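Home News Clubs Events Calendar Contact

Tastton students take kitchen robot project to the Hurker Challenge

TASTTON – The robotics club at Tastton High School has earned a place in the final round of the Hurker Challenge this June, and the students are thrilled! Their entry is a program that teaches a robot gripper to do small kitchen jobs, all of it inside a simulated kitchen that runs on the club's own computers.

The team goes by the name Urban, after the street the school sits on, and entered the student division for the first time this year. In the qualifying round its program ran through 1506 practice attempts at picking up, moving and putting down kitchen items, and the judges placed it second in the division.

"They screamed so loud the library sent someone over," said Danica Ondrejka, who teaches computer science at the school and coaches the club. "I have kids in this group who had never written a line of code in September. Now they argue over lunch about how far a finger should open before it goes for a strawberry, and I love it."

The students picked the kitchen theme themselves. Early versions of the program worked with plain blocks on a flat surface, but the group wanted something closer to home, so it switched to plates, fruit and a sink. The sink has been the hardest part by far. The gripper has to reach down between sloping walls, and a path that works fine over a countertop can run straight into the side of the basin.

To get ready for the final, the club meets after school until 5:30 p.m. in Room 10. One group writes the code that moves the gripper, and another sets up new kitchen layouts for it to try, with plates and food in different spots each time. On test afternoons the two groups trade places, and there is a fair amount of cheering when a layout stumps the program (the layout group keeps score on the whiteboard).

In the final, each team gets 60 minutes to work on a set of tasks it has not seen before. Teams may change their code during that time, and they also have to explain their choices to the judges. Urban has been practicing that second part in front of parents and younger students, who ask very good questions!

The project runs on Felevex, the simulation program the school uses in its computer science classes.

The club will hold an open house in Room 10 before the final. Families, neighbors and middle school students thinking about joining next year are welcome to come by, meet the team and try moving the gripper themselves. No coding experience is needed. Details will be posted on the Clubs page. 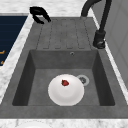
The simulated kitchen, with the gripper open over the back of the sink unit and a strawberry on a plate in the basin. Image: Tastton High School Robotics Club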